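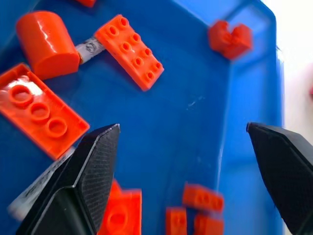 26 de diciembre de 2018. Retomo el banco de dos brazos en el punto en que lo dejé en octubre, con la calibración de la muñeca a medias. El firmware de Clivent ya no pierde el cero al arrancar, así que hoy he podido dedicar la mañana a la cámara de muñeca. El problema es el umbral de color. Las piezas naranjas sobre el azul de la bandeja se separan bien en tono, pero el fondo es brillante y devuelve reflejos, y el ladrillo grande que está boca abajo a la izquierda tiene una mancha de luz que satura el canal. La máscara lo parte en dos y el planificador cree que hay dos piezas pequeñas. Las tiras blancas con letra gris me ensucian el contorno de las vecinas. He bajado la exposición a 6 ms y subido la ganancia lo justo. El contorno del ladrillo se cierra, aunque queda un diente en la esquina que tendré que filtrar por área.

Segundo asunto de la muñeca: las puntas de los dedos entran siempre en imagen por abajo. Había una máscara fija para ellas, dibujada con la pinza cerrada, y con la pinza abierta no sirve. He grabado una tabla con 39 posiciones de apertura y la máscara correspondiente a cada una. Ocupa poco y la consulta es inmediata. Entre posiciones no interpolo, cojo la más cercana.

Después, el reparto de zonas. El módulo Nirine asigna cada pieza al brazo que tiene más cerca, con una franja central de 50 mm que solo puede ocupar uno cada vez. La bandeja verde queda por ahora fuera del reparto: la lleva el brazo derecho con coordenadas propias, y el izquierdo no tiene permiso para entrar. Lo he puesto como límite duro en la configuración — no me fío de un límite blando con dos pinzas a esta distancia.

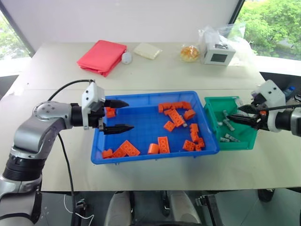 Pinza izquierda abierta sobre el borde de la bandeja azul; la derecha, dentro de la verde, entre las piezas metálicas.

Las piezas grises son otro problema. El umbral de color no vale para el metal y el agarre lo defino a mano, punto por punto. He anotado las coordenadas en el cuaderno y en el fichero de Choi, que es el que lee el secuenciador. Pendiente: comprobar que el eje de cierre es paralelo al fondo. Con la galga me salía un error pequeño pero constante, siempre hacia el mismo lado, lo que apunta al soporte y no al servo.

Los cables siguen sin gustarme. Pasan en arco por encima de cada brazo y el del izquierdo cae por delante de la mesa. Con el codo recogido sobra longitud y con el codo extendido tira. He pedido a Forero dos guías articuladas y cinta espiral; mientras tanto, limito el giro de la muñeca por software.

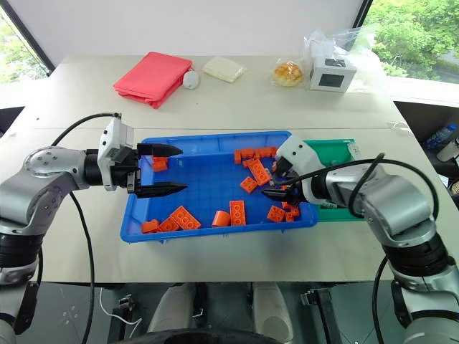

Por la tarde, pruebas de secuencia con los dos brazos sobre la misma bandeja. Lancé un lote de 144 ciclos en simulación antes de dar tensión a los motores, y el semáforo de la franja central no se bloqueó en ninguno. En la mesa el caso interesante es la distribución en anillo: las piezas están repartidas por el contorno y el centro es casi todo fondo azul, de modo que la franja compartida apenas tiene trabajo. El grupo en fila del fondo a la derecha es lo peor. Los cuatro bloques están lado a lado y la segmentación los devuelve como uno solo y muy largo. Añado un corte por longitud máxima: todo contorno que exceda la del ladrillo 2x4 se divide antes de pasar al planificador. También hay que tratar aparte el bloque redondeado que está tumbado, cuyo centro calculado no coincide con el punto útil de agarre.

Valores que quedan guardados esta noche: exposición 6 ms, franja 50 mm, tabla de dedos v2, límite duro de la bandeja verde activo. La velocidad sigue en el perfil lento.

Para mañana: filtro por área, corte de contornos largos, repasar el par de los tornillos del soporte izquierdo y cambiar el difusor de la luz. Si el difusor reduce los reflejos, vuelvo a medir la exposición desde cero y rehago las máscaras de los dedos.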